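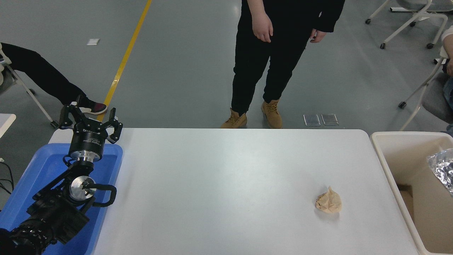

Since October I have been trying to get the trash sorting down to something I can do without thinking. The rule I started with was one container for everything, sort it later, and later was always the night before pickup. Now I sort at the table. A crumpled bit of brown paper gets looked at before it goes anywhere, and the beige bin stands right at the end of the table so there is no walking back and forth. Foil is what I kept getting wrong. There's a crumpled piece of it in the bin there, and for a long time that is how all my foil went, one piece at a time, whatever size it was.

Shobha Lobo used to run the recycling at the Mellier building and she set me straight on that. Small bits of foil are easy to lose in the sorting, so she saves hers up and presses it together until she has a decent lump. Hers is about the size of a fist before she lets it go. I asked about food on it and she said to wipe it – a smear of oil is one thing, baked-on cheese is another.

Paper is easier but I still slow down over it. Clean brown paper goes with the cardboard. If it had something greasy in it, I tear off the bad part and keep the rest. Tharun says I spend too long on this and he is probably right. 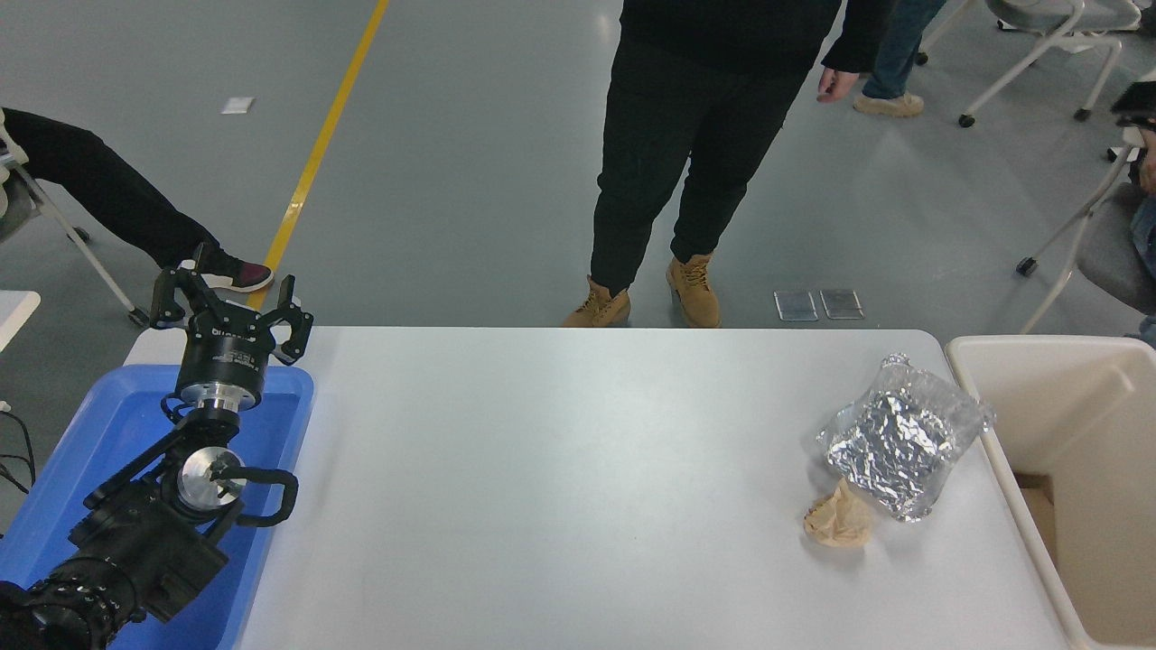 What do you do with foil that comes inside a plastic bag? Take it out and treat the two separately. The foil goes with the metal if it's clean, and the bag goes wherever your town wants bags. Mine doesn't want them in the curbside bin, so I keep them in a drawer and take them to the store when the drawer won't close.

I also tried writing labels for everything. I taped up a list with 2 columns, one for what goes in and one for what stays out, and it got so long that I stopped reading it. Renata Retamal has a shorter one on her fridge that only covers the things her family argues about. I copied the idea and mine now says foil, bags, greasy paper and jar lids. I still have to call the town about the lids.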